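Bilska Head Camera Kit – for comparing grippers on shelf work

The Bilska kit is a head-worn camera with a small recorder. We built it for teams who must choose a gripper and want to see first what human hands do in the same job. The camera weighs 41 grams and records up to 2 hours on one charge. The mount fits most hard hats and also the Azar robot head, so you can compare both views from the same height.

For our own trials we use store shelving, with tasks such as wiping a metal deck and clearing packing waste. Wiping looks easy, but it is a hard test for a two-finger gripper. A folded cloth must stay flat under pressure, and the tool must reach over the front lip.
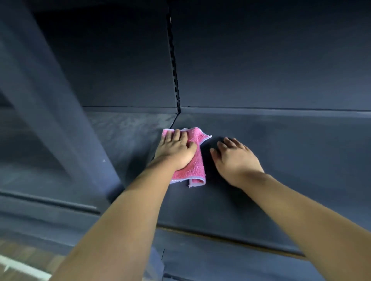

In our comparison the Ukow soft gripper kept better contact with the deck than the Varnudlow parallel jaw. The parallel jaw was better with stiff cardboard. Thin film was difficult for both, and we still recommend two arms for any task with a bag.

"Check the wrist angle before you check the force," says Nadiia Kuzmenko, who runs our shelf trials. "Most of our failed grasps started there."

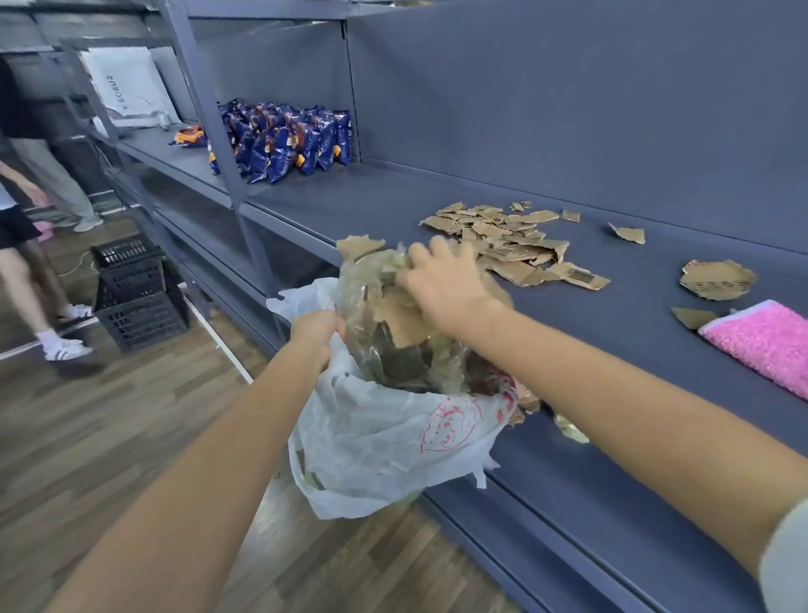

Bagging task: one hand on the rim, the other pushing in cellophane and cardboard.

In the box: camera, recorder, head strap, Azar adapter, cable.
Lead time: 11 working days
Trial rental: up to 40 days
Orders and questions: Shirley Tremblay, sales desk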